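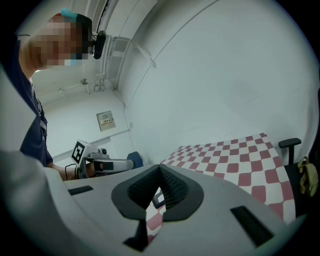

Ticket: left and right gripper recordings do not line up in time
Project: Wondska, table tasks
Opened by: Sânziana Jitaru, Fri 17 January
Assigned to: Czesław Kozłowski
Status: open, workaround in use

Sânziana Jitaru
Since this morning the import script refuses a part of the two-handed episodes. The message is "clock difference over limit". We recorded 60 episodes of the cloth folding task and 4 were refused. I looked at these by hand. In the left video the fingers close, and in the right video the same moment comes later, so the pair is not usable for training. The head camera agrees with the right gripper. I changed the memory card on the left one and started it again, but the next session had the same fault.

Czesław Kozłowski
Thank you for the clear report. Please tell me two things. Did you show the clock code to all the cameras before the first episode, or only to the grippers? And were the grippers switched on together?

Sânziana Jitaru
To all of them, the head camera also. The grippers were not switched on together. The left was already running from the calibration.

Czesław Kozłowski
Then I suspect the left clock drifts when it runs long. I compared the refused episodes and all of them are from the end of the session. The marker tracking is fine in each, so the problem is only in the time and we do not need to calibrate the positions again.

Aaliyah MacPherson
We had this at Latus with the older firmware. Check that both grippers have the same version. The import script does not compare them.

Czesław Kozłowski
Checked. The left one is one version behind. It came back from repair at Kwiatkowski and I did not update it, my mistake. I will do it on Monday when I have the cable.

Workaround until then:
Restart both grippers before each session.
Show the clock code again after every break, to every camera.
Do not correct the time by hand in the files. Move refused episodes to the folder "hold".

Adi Krishnan
Can the refused episodes be saved? I am short of examples where the cloth slips and the person grips again, and I see 2 of them in "hold".

Czesław Kozłowski
Maybe. If the drift is even, I can shift the left video by the finger closing. Please do not use them in the February training set before I confirm.

Sânziana Jitaru
I did the restart and repeated a short session. No refusals, but it was short, so please leave the ticket open.

0 shares · 7 comments
Contact the data desk | © Wondska project | Back to top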